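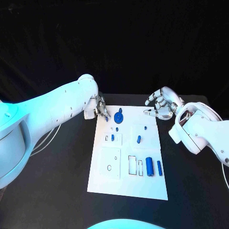

Black curtain behind a dark tabletop. The folds barely register.

Grinditz Tanmont Blackout Curtain, Black: Review

The Tanmont is the heavier of the two black curtains in the Grinditz range and is sold for windows, room division and backdrop use. It comes as a single panel with a sewn header channel and a weighted hem. Rings, hooks and rail are bought separately. I have had three panels up since August, two on a window facing the street and one as a divider in a workroom.

Fabric

The cloth is a dense polyester weave with no rubberized backing. I count this as an advantage. Backed curtains block more light when new, but the coating stiffens and sheds along the fold lines, and once it has started there is no repair. The Tanmont is the same on both faces, so it can be hung either way around and turned when one side fades. The surface is matte. Under a desk lamp aimed straight at it there is a slight brownish cast, visible mainly when a neutral black cloth is held next to it.

Light blocking

A single layer does not give full darkness. With the sun directly on the window, the weave passes a faint even glow, and the stitching holes along the header show as a row of points. Two layers remove the glow completely. Leakage at the sides is a matter of mounting. The panel should run past the window opening on each side by the width of a hand, and the rail should return to the wall. Grinditz does not mention this in the leaflet, and I suspect it accounts for a good share of the complaints from buyers.

As a backdrop or divider, one layer is enough. Ordinary room light on the far side does not come through.

Hanging

The header channel takes a rod up to 16 mm, measured with calipers. A thicker rod will go in, but the fabric then binds and has to be walked along by hand. For a curtain that gets opened daily I would use clip rings and ignore the channel. I tried the De Smet rings and a set of Womiven clips. The De Smet rings ran more quietly. The Womiven clips held better on the doubled header, though they left small dents in the cloth that steamed out later.

The panels arrive folded in a tight square and the creases are deep. Hanging weight alone did not remove them. A steamer on a low setting did, working from the top down. Ironing is permitted by the care label but produced shiny patches on my test corner, even through a cotton cloth.

Hem and finish

Side seams are straight and double-stitched. The hem weight is a continuous cord, so the bottom edge hangs level without the lumps that separate weights produce. Shortening is possible — unpick one end, draw out the cord, cut, re-sew — but it takes patience and a heavy needle. One of my three panels had a loose thread end at the lower corner, which I trimmed and sealed.

Lint

This is the weak point. The fabric picks up dust and pet hair quickly and holds on to it. A vacuum with a brush head clears most of it. A sticky roller works better but is slow over a full panel. Washing on cold did not change the color, and shrinkage after one wash was too small to affect the drop.

Verdict

Good cloth, well sewn, short on instructions. Recommended as a divider or backdrop, and for a bedroom if it is doubled or paired with a blind. Buyers with a light-colored cat should look at the gray version.

Reviewed by Fenna Stevens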